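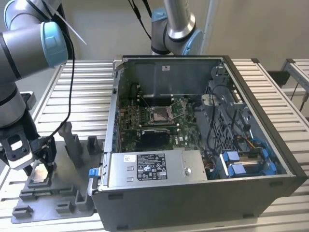
**Old tower or new mini PC for a small office?**

**mapleroad** wrote:

Good evening to all. I keep the books for a small bakery in Faritz and we must decide what to do with our desktop computer. It is a normal tower, bought used from Broto, and it still does everything we ask: invoices in Antwi, email, printing of labels. But the start in the morning is slow, and the owner would like to replace it with one of those small boxes which you can put behind the monitor.

Broto offers me a used solid state drive and more memory, fitted, for 60 dollars. A mini PC costs several times more. My question is whether it is wise to put money in an old machine. Please excuse my English, I write slowly but I read everything.

**tin_kettle** wrote:

Take the drive. For invoices and email you will not feel the difference between this and a new computer. I did the same for my mother's tower and she has used it for 4 years after that without a complaint.

One question: how much memory do you have now? If it is enough already, ask Broto to leave this part out and give you a lower price.

**pelikan70** wrote:

I must disagree a little. The drive is cheap, yes, but the power supply and the fans are also old, and these you do not replace for 60 dollars. My own tower used 70 watts while doing nothing at all. I measured it at the wall. In an office where the computer is on the whole day, this is money too.

**tin_kettle** wrote:

> My own tower used 70 watts while doing nothing at all.

Did you have a graphics card inside? For office work you can often take it out and connect the monitor to the board, if the processor has graphics of its own. Look in the manual first.
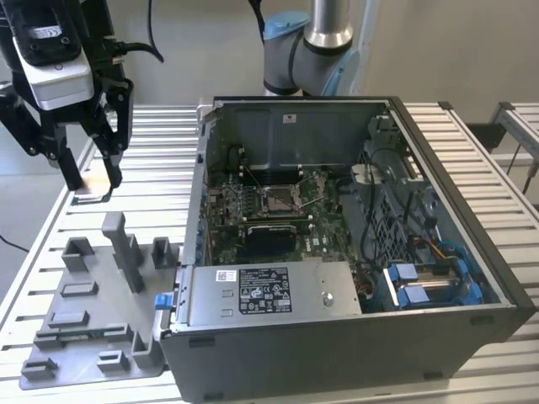
*Tower on its side with the panel off.*

With the case lying flat like this it is much easier to see which cable goes where. Unplug the power cord before you open anything, please.

**mapleroad** wrote:

Thank you both. I did not think of the electricity. I do not know if there is a card, I will look at the back tomorrow before we open the shop at 6 in the morning.

Another worry is Antwi. The license is tied to the computer, and when we changed machines the last time it took 3 telephone calls before I could print an invoice again.

**pelikan70** wrote:

That is a fair point for keeping the old one. I still think you only move the problem to next year, but the license I would not want to touch in September either, with the quarter closing. 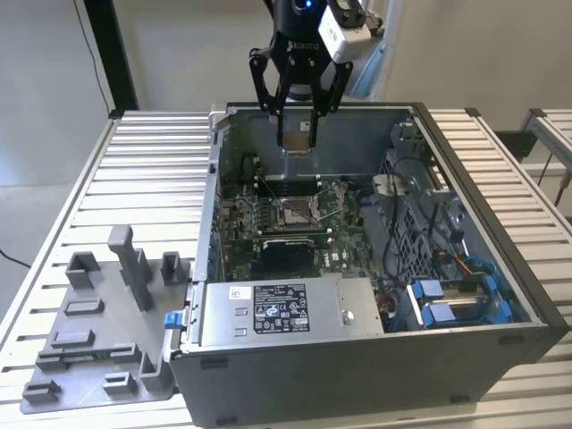

**Skurari Computer Club - Desktop Help Section**

**Erasto Langat** (moderator) wrote:

I moved this thread from General. Two remarks. First, make a full backup before Broto changes the drive, and ask them to copy the old drive to the new one - then Antwi will probably start as before, but confirm it with the Antwi support. Second, please keep the old drive in a drawer for some months.

On the question of new against old I am nearer to tin_kettle.

**mapleroad** wrote:

I looked. There is a card, and the monitor is connected to it. The owner agrees to the drive only, and we talk about the small box again after the holidays. I will ask Broto about the copy today.

**pelikan70** wrote:

Then measure it at the wall with the card and without, and write the numbers here. I would like to be wrong.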